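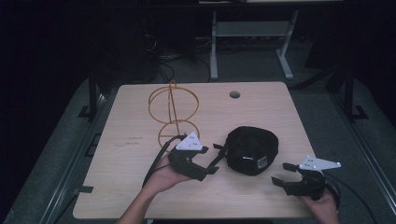 Gallery: Left Gripper Fault, Pouch and Rack Station

Posted in December by the Skasow bench team

Station 12 lost most of an afternoon to a left gripper that kept dropping its signal. We were 348 recordings into a set of 800 when the log check turned up gaps, and every gap was on the left side. The right gripper logged cleanly all day.

Photo 1 — Work at the station. Black pouch and orange wire rack on the table, a gripper in each hand. The left one is pointed toward the pouch, near the strap. Its cable loops down over the wrist and passes close to the base of the rack.

What failed
The fault was in the cable, a Drelley part, at the end where it enters the gripper body. Bending it by hand on the test bench cut the signal every time. The jaws and the motor tested fine.

Safety note
A loop of cable near a wire rack can catch. We had no injury and no damage, but we have written it up as a snag hazard. Stop and clear the cable before reaching across the rack. Do not pull it free with the gripper.

What changed
Left and right cables were both replaced. Cables are now flexed by hand and checked against the live signal at the start of each shift, and swapped after 300 recordings whether or not they show a fault. The Tulluron logging software now stops a recording when either side goes quiet — before this it carried on and saved the file.

Recordings with gaps were pulled and will be redone. The old left cable is tagged and in the parts drawer. Please leave it there until Drelley has answered.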